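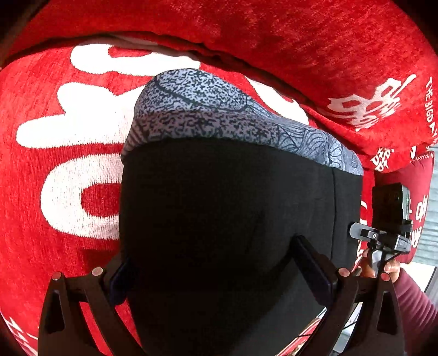

*Red chenille cushions with white lettering, and a black pouch-like object with a patterned band.*

The workshop in Cotcombe opens at nine in the morning, and by ten the cutting table is covered. The owner has made cushions and small bags under the name Irnineck for 3 years. Before that she worked in the office of a carpet store in Bercombe, where she did the invoices and took home the sample books when they went out of date.

"The first cushions were made from those samples," she said. "They were too stiff to lean on. People bought them and put them on hall chairs where no one sits."

She changed to chenille after a customer asked for something that could go on a couch. Red has sold best from the start. She offered a green and a mustard last March and still has most of the mustard.

The lettering takes more planning than the sewing. She wants the strokes big enough that a single cushion shows only part of a word. Some customers ask what it says.

"I tell them it's a word from a sign I liked, and then I tell them the word," she said. "Most of them like it better before they know."

Chenille has a nap, and the panels have to be laid out in the same direction or the front and back of a cushion will look like two different reds. She marks the back of each piece with chalk before cutting. She learned to do this after an order of 2 large cushions came back from a customer who thought they had been made from different rolls.

The pouches began as a way to use up lining. The body is plain black, and the rim gets a band of grey fabric with a speckled leaf pattern. She buys the grey as remnants from a supplier called Gbeho and doesn't always know how much she will get.

"When the grey runs out, I'll pick another print," she said. "The black stays. It goes with anything, and I can sew it at night without checking the color."

The curve at the top of the pouch is the slow part. She pins the band, bastes it by hand, and takes the pins out before it goes under the machine. A straight band would be quicker, but she tried one and the opening sagged.

She keeps her sales in a paper ledger. Last year she sold 194 cushions and a larger number of pouches, which she prices low enough to be bought as an add-on. The pouches paid for a second sewing machine.

Asked how people should look after the cushions, she was brief. Take the cover off, turn it inside out, wash it cold, and let it dry flat. Brush the nap with a dry hand afterward.

"And don't iron it," she said. "I get a message every month from someone who ironed it."

She plans to bring a smaller cushion to the Bercombe market in the spring, in red.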